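4. Maintenance of the garment cell

4.1 What the schedule assumes

The supplier's maintenance sheet for the Orkance gripper gives a single interval. The finger mounts are to be checked and the opening re-zeroed every 3,000 cycles, and nothing else is asked of the user. We followed the sheet through April and have doubts about it. A cycle in the sheet is one full close and open against a rigid block. Our cell picks up clothing from a padded gray surface, and a close on cloth loads the fingers in ways the block does not: the tips press down into the padding, the cloth pulls sideways during the lift, and the two fingers seldom share the load evenly.

The logs gave us the first reason to look harder. After the mounts had been checked and signed off, the zero position drifted again within 535 cycles, well short of the stated interval. The sheet offers no explanation, and the vendor's reply to our question repeated the interval. We do not claim that the interval is wrong for the task it was written for. We claim only that it tells us very little about ours.

4.2 Setting the opening

The opening before approach is a fixed parameter in the Varkby controller. It has to be wide enough to let the tips come down on either side of a graspable fold, and it is set by hand after every re-zero. The wrist view is the only check the operator has during approach, and both tips must be visible in it. If one tip is hidden or sits clearly further forward than its partner, the mount is opened and reseated before any further trials are run.
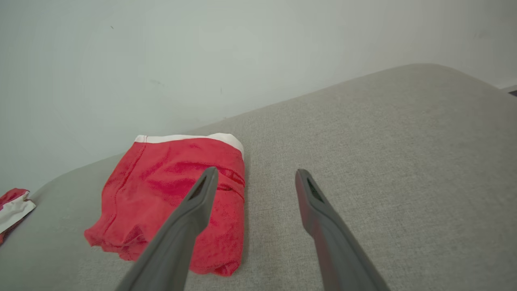

Figure 3. Wrist view with the fingers open over a folded red garment. The left tip overlaps the cloth; the right is over bare upholstery.

Figure 3 should be read with some caution. Finger position in a wrist view depends on the camera bracket as much as on the fingers. Early on we corrected a supposed finger offset twice before Judit Jakab found that the bracket screw had backed out. Those two corrections had moved a good mount away from its zero, and part of the drift reported in 4.1 may be of our own making. We have left the affected cycles in the log and marked them. Readers who want a clean wear curve will not get one from this data set.

The order of work we now use is as follows. The bracket screw is checked with the arm parked. The fingers are closed on the gauge block and zeroed. They are opened to the working setting and the wrist view is compared with the stored reference. Only then is the approach height set, with the tips lowered onto the padding until the force reading changes and then raised by a fixed step. Doing the height first saves a few minutes and gives a value that has to be thrown away if the mount is reseated.

4.3 Cleaning and the tip slots

Each finger has a narrow slot near its tip. The sheet does not mention them under cleaning. We inspect both at every re-zero and clear any lint with a dry brush. Whether this makes a difference to grasping is not known. Teófilo Ccori ran 100 grasps before and 100 after a cleaning and found a small gain, but the fingers had also been re-zeroed in between, so the comparison cannot separate the two. We keep the step in the routine as it costs almost nothing, and we attach no figure to it.

The inner faces are wiped at the same time. Solvent is not used. An earlier set of fingers was wiped with one and later replaced for reasons that were never written down, and we would prefer not to repeat the experiment by accident.

4.4 Uneven contact

The harder problem is cloth in a heap. A shiny red garment with white trim, left in a crumpled pile, can put one tip on fabric while the other is still over the cushion, as in Figure 4. With the approach height set on the padding, the tip that lands on cloth may meet resistance early. The controller has one threshold for the pair and cannot tell this from a height error. Of the stops recorded as "height fault" in the Varkby log, 66 were cleared by the operator with no adjustment made, which suggests to us that the label is close to useless as a maintenance signal.

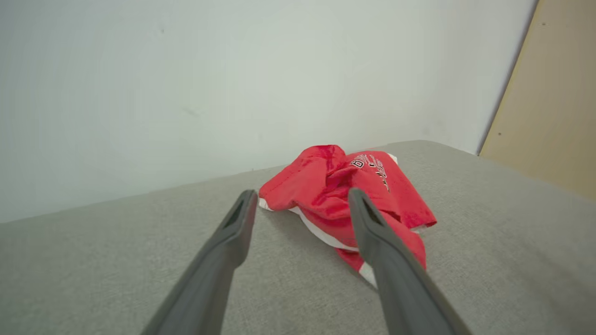 Rocío Arango disagreed when she read the draft. The fault label is crude, she wrote, but throwing it out leaves you with no early warning at all, and I would still want to see whether the stops bunch up before a re-zero. She also asked that the threshold be left alone until that had been checked.

We accept the second point and have not changed the threshold. On the first, we looked at the order of the stops and could see no bunching that survived removal of the cycles marked in 4.2. The remaining record is short, and a longer one might show otherwise. Until it exists, we re-zero on measured drift at the gauge block, and the fault count is logged but does not trigger any work on the cell.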